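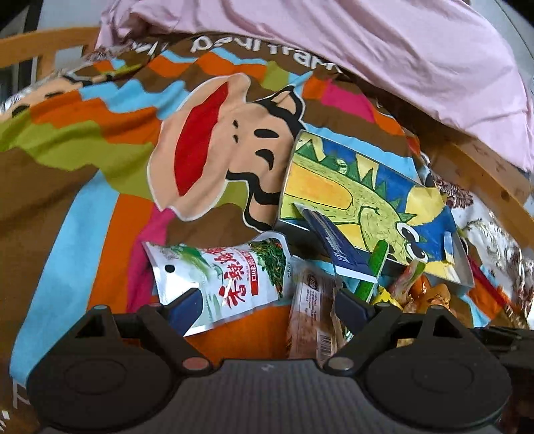 Bed pickup task, gripper open in front of the food pouch.

Demos on a patterned blanket: pouch pickup keeps missing
Posted 25th October in Teaching by Demonstration

Posted by nindovik_user
I'm recording demos with a hand-held gripper for a simple job: pick items off a bed and put them in a bin next to it. I have 70 demos so far. The policy does fine with the box with the dinosaur lid but misses the white food pouch more often than not. It closes too high, or it grabs a fold of the blanket along with the pouch. The blanket has a big cartoon monkey face on it and a lot of colored bands. Is the pattern the problem, or do I just need more demos? I'd like to keep the blanket if I can.

risolus77
Get a plain blanket. Worked for me.

Enache
I doubt the pattern is your main trouble. A pouch lying on a soft bed sinks when you press near it, and your hand corrects for that without you noticing. Look at your recordings and check how far down the fingertips are when you start to close. Mine were all over the place.

What I changed:
Come down with the fingers wide open, one on each side of the pouch, and stop when the blanket starts to give.
Close slowly. A fast close drags the cloth in.
Lift a little, pause, then move to the bin.
Pull the blanket into different folds between takes. If you smooth it out each time, the policy only learns the smooth version.

I threw out my old pouch demos and recorded 50 new ones this way, with the pouch turned a different way each time. Over 93 percent of the grabs were clean after that, on the same bed. I would also leave in 3 or so takes where you miss and go back for a second try, as long as the second try is a good one.

Pristum
Agree on the slow close. Also check that your fingers don't hide the pouch from the camera right before the grab. I had to change my approach angle for small items.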